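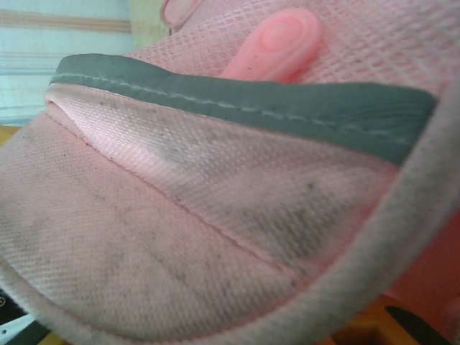 **Is one arm enough for a first budget, or should we plan for two?**

Plan for two if anything you handle is soft. Hard parts sit still for one arm. Fabric doesn't.

**tallowpike** (original poster)
Fine, I'll bite. We have $4,000 for the Esham site and Purchasing wants a list by November. I had one arm and a very nice chair on it.

**m_charvat**
Drop the chair. Price the second arm, then the mounting plates and cables, which the quote will treat as a surprise.

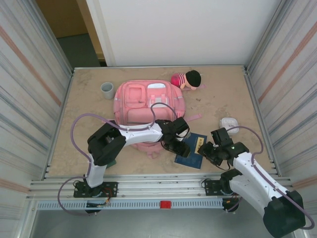

*Two arms on one front rail, pink backpack between them.*

**gorse44**
Disagree with Marek. We bought two at Plestgate and the second spent 7 weeks as a coat hook. Buy one, learn what breaks, then go back and beg.

**m_charvat**
Begging has a lead time too. And try opening a floppy bag one-handed before you call it a coat hook — I'll wait.

**tallowpike**
What about cameras? The Vávra quote has one overhead and calls it "complete vision."

**gorse44**
Complete if you never look under a gripper. Here we do agree: put money aside for a camera on each arm.

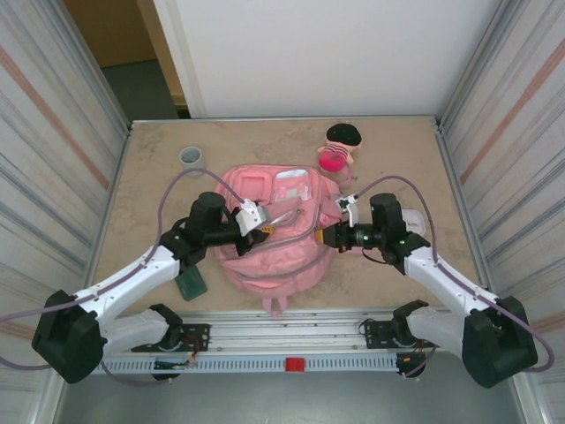
*Small camera modules on white brackets above both grippers.*

**tallowpike**
So two arms, wrist cameras, spare fingertips, and no chair. I'm over by one arm.

**m_charvat**
Ask Pulham for their ex-demo price. Ours came with 5 missing screws and a decent discount.

**gorse44**
Still say one. But keep a line for spare cables whichever way you go.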